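Pornthip Tanasarn
February, 7:40 am

Starting a thread on the gripper comparison, because I keep answering the same questions one at a time in messages. I'll add to it as I go.

The short version: I have 2 grippers on loan terms. One is the Zandness parallel gripper, the other is the Gemthorpe with the longer fingers. Same arms, same controller, same floor work. I want to know which one I should buy more of.

Floor work means picking things up off mats and hard flooring. Bench picking is a different problem and most of the reviews I found only cover that. My customer is a gym chain that wants the floor cleared before opening, so the floor is what I care about.

Test one is packaging. Plastic wrap, bags, foam offcuts, paper. It's what comes out of the box when any piece of equipment gets delivered, and it's hard for a gripper because half of it is clear or shiny and nearly all of it weighs nothing. 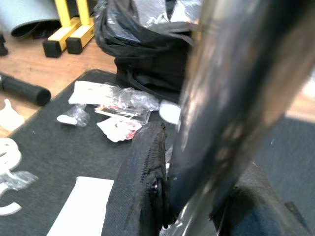 Paper lying flat is the worst item for both grippers. The fingertips have to get under an edge. On carpeted mat the Zandness catches the pile and drags. The Gemthorpe fingers flex a bit and slide along, so it gets the edge more often. Point to Gemthorpe.

Crinkled wrap is easy for both. Close on it anywhere and it comes up. Letting go is the trouble. Static holds it to the finger and the arm drives off with it. I now have the controller open, wait, and open again wider. Ugly, but it helps.

Wrist camera notes. It's a Korier with a fixed-focus lens. The finger blocks a good part of the view on one side, and that gets worse with the longer fingers. If the item is behind the finger you're picking blind for the last bit of travel. I moved the camera mount outward 20 mm and got some of it back.

I also tried turning the wrist so the blocked side faces away from the pile. Costs a little time on each approach. Worth it on clutter, pointless on a single object.

Somebody asked about exposure. Shiny fingers plus overhead lights gives you streaks, and auto exposure chases them. Lock it. I lost a whole evening to that one before I went into the settings.

Second half of the comparison is reach and long objects. Rods, poles, handles. Anything where the weight is a long way from the fingertips. 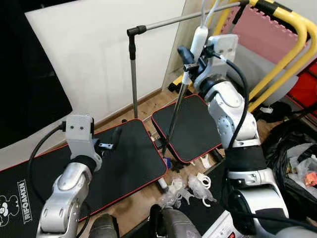
A long rod gripped near one end wants to rotate in the fingers. Flat pads let it swing. The Zandness pads have a shallow groove and hold the angle much better, so this round goes to Zandness and it isn't close.

You can fix it on the Gemthorpe with stick-on rubber, and I did. It peels after a day or so of dragging on the floor. A molded pad would be the right answer. I wrote to them and they said it's on the list.

Cable routing matters more than I expected. If the loop at the wrist is too short it pulls when the arm reaches low. Too long and it gets into the head camera's view or catches on something. Leave the slack near the mount and tie it off further down the arm. Check it at full reach before you run anything.

On brackets: I've gone to two-screw mounts for everything on the wrist. Swapping takes a few minutes with one driver. The older quick-release I had came loose under side load, and the calibration went with it.

Controller. Both grippers run off the same Chantharasri board. I set the force limit to 500 grams for packaging and raise it for rods. The Zandness reports its finger position cleanly. The Gemthorpe reports it late, so your "did I get it" check needs a short delay or it will tell you no when the answer is yes.

Price is close enough that I'm leaving it out. Spare fingers are cheaper for the Gemthorpe. The Zandness ones come only as a pair.

Where I am right now: Gemthorpe for flat and light stuff, Zandness for anything long. With an arm on each side I can run one of each, and that's the setup I'm trying next.

Downside of mixing is two sets of spares and two calibration files, and the handoff between arms gets fussier. I'll post the handoff results when I have them.

Replies are open. If you've run either of these on carpet for more than a month, I'd like to hear how the fingertips wore.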